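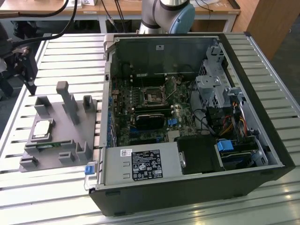
What does a team have to do in the Rillura Assembly Challenge?

A team has to get a robot arm to fit parts into a real desktop computer, starting from a bare socket and ending with a machine that switches on, in a time limit of 11 minutes and with no hands on the bench once the clock is running.

Rillura Assembly Challenge

The Rillura Assembly Challenge (most of us just say Rillura) is a student robotics competition for college and first-year university teams. I competed in it twice and now help with the judging, so I've ended up keeping this page up to date as well. If you spot something wrong, write to the Rillura office and it'll find its way to me.

Format

Each team gets a tower laid flat on its side with the side panel off, so the arm can work straight down into it. The parts to be fitted wait next to the tower in a tray. In the basic round there are two of them: the processor and one stick of memory. The full round adds a hard drive and its data cable, and that cable has ended more good runs than everything else put together!

The arm has to pick each part up, carry it over the edge of the case and seat it. With the processor that means setting it down in an open socket, square and the right way round, then closing the frame over it. Memory is a different sort of job – you need a proper push, and the push has to be even at both ends or one side pops up again.

Teams can program the moves by hand, train the arm from recorded runs, or mix the two. Mixing is what most people do now. My own team wrote every single move by hand in our first year and I really wouldn't recommend it (we had 600 lines of code for the memory alone, and it still went in crooked).

The tray

Every team designs and prints its own tray, and I'd say this is the bit newcomers spend too little time on. The rules only give a footprint and a maximum post height of 80 mm. Inside that you can do what you like with slots, stops and posts. A good tray holds the memory on its edge so the fingers can get at it from both sides, and keeps the processor from sliding when it's nudged. Ours had lovely rounded corners and no stops at all. The processor wandered off a little further every time we touched it.

Print files from past years are kept in the Rillura archive and anyone may borrow from them, so long as they say which design they started with.

Scoring

The basic round is marked out of 185, which is an odd total and comes from an older sheet that had a section on cable tidying. The section went, its points went with it, and the rest was never rounded off. Points are given for:

Picking up each part cleanly
Placing it without touching the rest of the board
Seating it fully, checked by a judge
The machine starting up at the end
The team's logbook

The logbook is worth more than people think. Judges want to see failed runs in it, with what you changed afterwards, and a logbook full of nothing but successes gets some very pointed questions.

Bent socket pins end the run. That sounds harsh, and it felt harsh when it happened to us, but sockets are the one thing we can't easily swap between teams.

Divisions

There are two divisions. Carroll is for teams in their first year and only includes the basic round. Wanard is for everybody else and includes both. They used to be called Junior and Senior, which annoyed the older students who turned up as beginners, so the names were changed.

A Carroll team may ask to move up at the start of January, once the practice scores are in. Going the other way isn't allowed.

Equipment

Teams bring their own arm or book time on one of the shared benches. The shared benches run Ploketti, the control program that Rillura supplies to every team that enters. It's a bit plain to look at but it does the important things: it records every run, lets you play a move back at low speed, and stops the arm if it meets more force than you've allowed. Set that limit low to begin with. You can raise it later when you get to the memory, which will need it.

The towers are old office machines of several makes, and teams don't learn which they'll have until they arrive. The layout inside can vary quite a lot, so a program that relies on the socket being in one exact spot will come unstuck. Teams get one look at the tower and up to 11 minutes to set their positions before the first scored run – write them down as you go, because Ploketti forgets unsaved positions when it's restarted.

Entry

A team is three to five students plus one member of staff, who may give advice between runs but can't touch the keyboard. Each college can enter one team per division. Entry forms, the current rule sheet and the tray footprint are all on the Rillura entry page.

Last updated 6 Dec 2025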